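Marnidum: two-arm motor parts handling, student recordings
README, last edited 5 May 2021
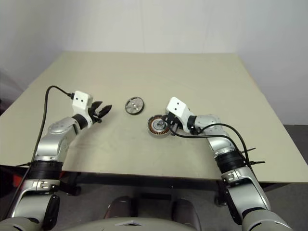

Marnidum is the dataset half of our robotics club's year. The other half was arguing about the name. It holds 656 teleoperated episodes of a two-armed robot handling motor parts on a table, mostly wound stators and flat metal discs, recorded by students who were at the time supposed to be revising for something else.

Maintained by Upendo Nyamweya (recording, labels) and Jabari Tanui (code, complaints). If you are a new club member, read this whole file before touching the robot. If you are a judge from the Geltach student competition, hello, and please skip to "Splits".

What the episodes contain

Each episode is one attempt at one task. There are four tasks:

pick_stator - grasp the stator by its edge with the named arm and lift it
place_disc - move the disc to the spot given in the instruction
handover - pass a part from one gripper to the other
pair_parts - bring the stator and the disc together, flat, centers lined up

The last one sounds easy and is where most of our January went. Lining up two round things with four fingers is a fine way to find out how much you trust your depth perception.

For every episode you get the head camera video, joint positions for both arms, gripper opening for both hands, a one-line instruction in English, and an outcome label. There is no force data. We asked for a force sensor and were given a whiteboard.

Outcome labels

success - the operator and one other member both agreed it worked
partial - the part moved in the right direction, and so did our hopes
fail - dropped, missed, pushed off the table, or timed out
void - operator error, such as sneezing

Void episodes are kept in a separate folder. There are 97 of them and they are not counted in the 656. Don't train on them unless you want a policy that sneezes.

Folder layout

marnidum/
 episodes/ one folder per episode, numbered
 void/ see above
 instructions.csv
 outcomes.csv
 splits/ train.txt, val.txt, test.txt
 tools/ Jabari's scripts, commented in places

Episode numbers have gaps. We renumbered once, broke every script in the tools folder, and put the gaps back.

Splits

train.txt lists 361 episodes. The rest are divided between val.txt and test.txt. We split by operator, so nobody in the test set also appears in train. This makes our results look worse and we would like some credit for it.

The Kalum baseline (in its own repository, same club, different arguments) uses these splits as they stand. If you report numbers on a split of your own, say so in the write-up.

Getting started

1. Copy the dataset to a local disk. Reading it over the club's network drive works in the sense that it will finish one day.
2. Run tools/check.py. It should print "ok". If it prints "ok?" you have the old version.
3. Run tools/view.py with an episode number to play the video alongside the joint curves.
4. Look at twenty or so episodes with your own eyes before you train anything. Mussa, our first model, was trained by people who skipped this step, and it learned to wait politely with both grippers open.

Known problems

- "Left" and "right" always mean the robot's own left and right. A few early instructions used the operator's, who was facing it. We fixed the ones we found.
- Shiny metal parts pick up glare from the ceiling lights. The disc suffers most. We left the exposure alone and so should you.
- The gripper fingers often hide part of the stator at the moment of contact, which is exactly the moment you want to see. The joint data is your friend there.
- The table gets scuffed. Color-based segmentation will sometimes decide that a smudge is a part, and will be very sure about it.
- Episode 1,602 has no outcome label. Upendo says success, Jabari says partial, and the cell stays blank until one of them graduates.

Adding episodes

Record with the standard settings, fill in the instruction before you start the attempt, and get a second member to confirm the outcome. Put both sets of initials in the notes column. Hold stators by the outside or the hub when you set them out, never by the windings.

Open an issue before changing anything in splits/. Changes made there without one will be reverted, with a short message you may find hurtful.

License

Free for coursework, club projects and research. Please credit Marnidum by name - we spent long enough choosing it.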